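Section 4. Recording the wrist view and checking your baseline episodes

By now you should have Hatby installed and the Cilenier room set loaded, so you are ready for the part most of us enjoy, which is watching the simulated arm go about its business! Please take your time with this section. The reach policy you will train in Section 5 learns only from what the wrist view gives it, and an afternoon spent here will save you a good deal of puzzling later on.

1. Open the Dafis panel and choose Wrist View. Leave the outside cameras off for now (you can bring them back in Section 6).

2. Set the episode length to 350 steps and the number of episodes to 200. If your machine is on the older side, start with 38 episodes and add more overnight.

3. Make sure the gripper is set to Open at the start of every episode.

4. Press Record, and page through a few saved stills before you go on.

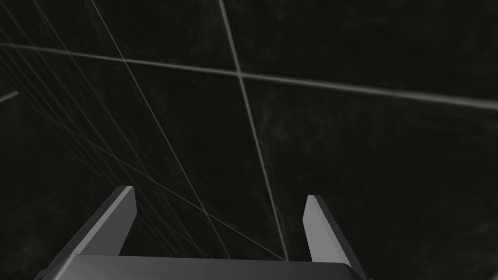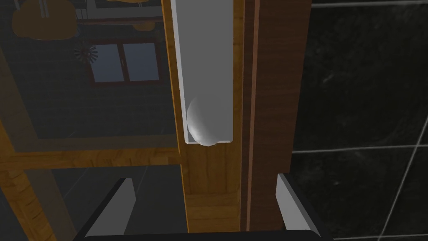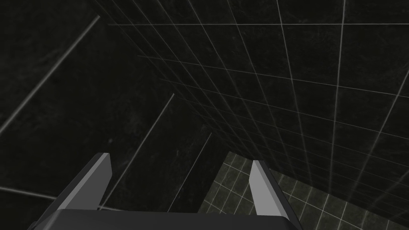

The visibility score is the heart of our method, and it is worth getting comfortable with it before you touch any of the training settings. Wasska, the scoring tool, goes through the saved stills and gives each one a value for how much the view can tell the policy about where the hand is. A still like the second one, with its white panel and rounded knob in front of orange wood, gives the policy something distinct to hold on to. The other two offer mostly dark surface and pale grid lines, and the score has to come from those lines alone. In Rosalinda Manalo's April runs, keeping both sorts in the training set made for steadier reaching than keeping only the rich views, so please resist the urge to tidy up.

5. Run Wasska on the whole folder. It may take up to 2 hours.

6. Sort by score and look over both ends of the list.

Note: Scores from different room sets can't be compared with one another.

Caution: Don't change the wall or floor textures between recording and scoring. Wasska reads the room file again when it starts, and your scores will be wrong without any warning.

7. Save the scored folder under a new name and continue to Section 5.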